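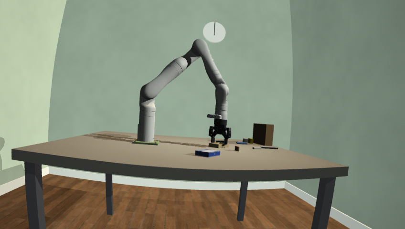
Re: [bench-arms] gripper offset after changing the fingers

Hi Lucienne, and hello to everybody else who has been following along,

Sorry for the slow answer. I had your message open all weekend and kept meaning to sit down with a cup of coffee and do it justice, and then the garden got in the way (you should see the beans!).

On Monday, June 2, 2025, Lucienne Gautier wrote:

> Dear all,
> I am setting up our Prata cell in simulation before we touch the
> real one, as people here suggested. The arm is on its plate and
> moves nicely, but since I swapped in the longer finger model the
> pads close too low. With the thin block it tries to push into
> the tabletop. If I raise the table by 4 mm everything looks fine,
> but that feels like cheating. Also, the sensor on the wrist seems
> to think the block is a bit to one side. Which number should I be
> changing, and in what order?
> Thanks so much,
> Lucienne

First of all, please put the table back where it was! I say this with great affection, having done precisely the same thing on our Mohamedi cell one August and then spent the better part of two weeks wondering why every height I measured was off. The table is your ruler. Once you bend the ruler to suit the tool, you'll be chasing that 4 mm through every program you write from then on.

What you want to change is the tool center point, and only that to begin with. Open the tool settings, find the distance from the wrist flange to the fingertips, and put in the length with the new fingers on. Check whether your model measures it with the fingers open or closed, though. On a gripper with jointed fingers like these the tips travel in a bit of an arc, so they sit at a different height when they're spread than when they're shut. I keep both figures on a sticky note.

Then I would go about it like this:

1. Put the base plate offset back to whatever it was when the arm was first placed, and leave it alone.
2. Enter the new tool length and save it under a new name. Keep the old tool too, you may want it again.
3. Bring the open gripper over the thin block and come down slowly, at low speed, until the tips are level with the middle of the block.
4. Close, lift a little way, and stop there with the block in the air.
5. Look at it from the front and then from the side before you go any further.

I never skip number 4. Holding a long flat piece clear of the table will show you a tilt that you would miss completely with a little cube.

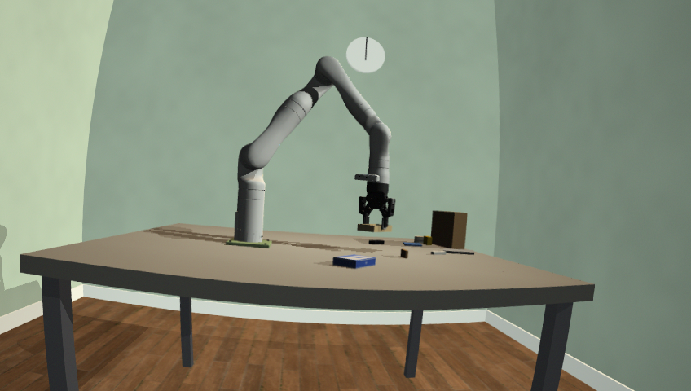

Image: simulation render, from the list's shared files

With the block held up like that, compare its underside to the tabletop. If one end hangs lower, look at the wrist rotation first and the finger model second. I'd also leave a few other things standing around on the table, a tall box especially, so that you find out early whether the forearm has room to swing past them. Our first Hemholm layout was lovely and bare and taught us nothing at all about clearance.

Now, the sensor. Please leave it until the tool length is right, or you'll be correcting two errors at once and they'll hide each other. When you do get there, look at the sideways offset between the sensor housing and the center line of the gripper. Those brackets stick out to one side and it's very easy to get the sign backward. I have done it more often than I care to admit on a list with more than 200 readers.

If you are using the Kiton export for your fingers, check the units as well. Ours came in with the origin at the knuckle and I had to move it by hand.

Do write back and tell us how the lift goes, and send your tool file if it still misbehaves. I'm usually at my desk by 11 and would be very happy to take a look.

Warmly, and good luck with it,
Your friend on the Hemholm bench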